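Visit to the Kivham Training Center for Garment Care and Event Services

Report of the Regional Vocational Programs Office
2019-04-29

A delegation from the Regional Vocational Programs Office visited the Kivham Training Center this spring as part of its review of short-course providers in garment care, linen handling and event services. The visit was hosted by Vignesh Varghese, Director of Courses, and lasted most of one day. The delegation consisted of 6 members of staff and two instructors from partner schools.

Kivham was established to train people for work in hotel laundries, clothing stores and rental firms. It has since added a course in hall preparation and display, which now draws nearly as many applicants as the garment courses. The Center occupies the upper floor of the Mercado building and shares its loading entrance with the shops below.

Arrival and introduction

The delegation was received in the main hall, where Mr. Varghese outlined the current program. The Center runs courses of 15 weeks, with intakes in January and again after the summer break. Each intake is limited to 40 trainees. Applicants are interviewed in person, and no previous experience is required for the garment care course. The display course asks for some evidence of practical work, which may be unpaid.

Mr. Varghese noted that the January intake had been the first to follow the revised timetable, under which mornings are given to demonstration and afternoons to practice. The instructors consider the change useful, although several trainees with evening jobs had asked for the order to be reversed. The matter is still under discussion.

Sorting and intake room

The first room shown was the one in which donated clothing is received. The Center has an arrangement with Grallico, a uniform rental company, which supplies worn stock for practice. Items are sorted by fabric and condition before they are issued to the classes. Garments with broken fasteners go to the repair bench, and the remainder are divided between washing, pressing and folding.

The delegation asked how care labels are treated when they have faded or been removed. The instructor on duty explained that trainees are taught to identify the fiber by hand and weight, and to choose the gentler program when in doubt. A reference book of fabric samples is kept beside the sorting bins. It is well used and several of its pages need to be replaced.

Pressing room

Pressing is taught in small groups. Steam equipment was in use at the time of the visit and the room was warm, with the windows open on the street side. The delegation observed a class working on collars and cuffs. Instruction was clear and the trainees were corrected individually, without interrupting the rest of the group.

It was noted that the floor mats at two stations had begun to curl at the corners. This was mentioned to Mr. Varghese, who confirmed that replacements were on order.

Folding and display hall

The delegation spent the greater part of the afternoon in the hall used jointly by the folding class and the display course. The two groups work side by side. Trainees in display practice the covering of low structures with cloth and the mounting of lettering, and the folding tables are set directly in front of their work. Mr. Varghese described this as a matter of space in the first instance, but said that he would keep the arrangement even if a second hall became available.

For lettering, the course uses large cut-out foam letters in strong colors, fixed to black fabric. Trainees are asked to consider how the cloth falls before anything is attached to it, as a letter placed over a fold will lean with the fabric. The delegation found this a sound exercise, requiring little equipment and easily repeated.

On the folding side, the class begins with plain knitwear and shirts. Each piece is placed on the tabletop as it comes, crumpled, and the trainee first finds the label in order to establish which way the garment lies. The shoulders are then brought level, the sleeves laid in, and the body folded to the width of the store shelf. White garments are preferred in the first weeks, as creases and marks are easy to see against the light wood. 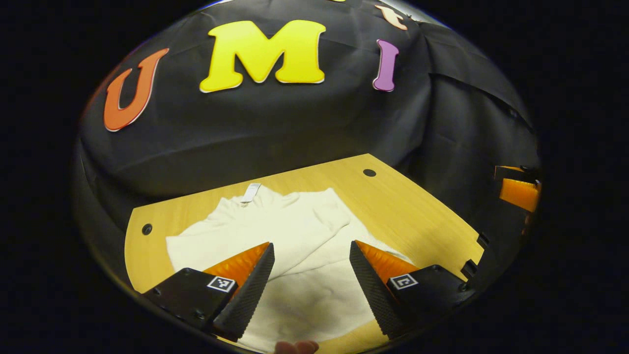 Coursework and assessment

Assessment in folding is by observation. Each trainee prepares a stack of 50 pieces over two sessions, and the instructor examines the edges, the evenness of the stack and the condition of the fabric. Speed is recorded but carries little weight in the final mark. Representatives of the Dutolura hotel group attend the last session and have taken on several graduates of earlier courses.

The display course is assessed by a single project, prepared in pairs. The delegation was shown the written briefs, which were well drafted - although the section on safe fixing at height could be expanded.

Observations

The delegation formed a favorable view of the Center. Teaching was orderly, materials were used with care, and the trainees spoke freely about their work. Storage remains limited, and fabric for the display course is at present kept in the corridor outside the pressing room. The Office recommends that other space within the Mercado building be considered for this purpose.

The Office also requests a copy of the revised timetable once the discussion on afternoon practice has been concluded, together with completion figures for the January intake.

The delegation thanks Mr. Varghese and the staff of the Center for their time and for the lunch provided. A return visit is proposed for the next intake, when the first group under the new display syllabus will be presenting its projects.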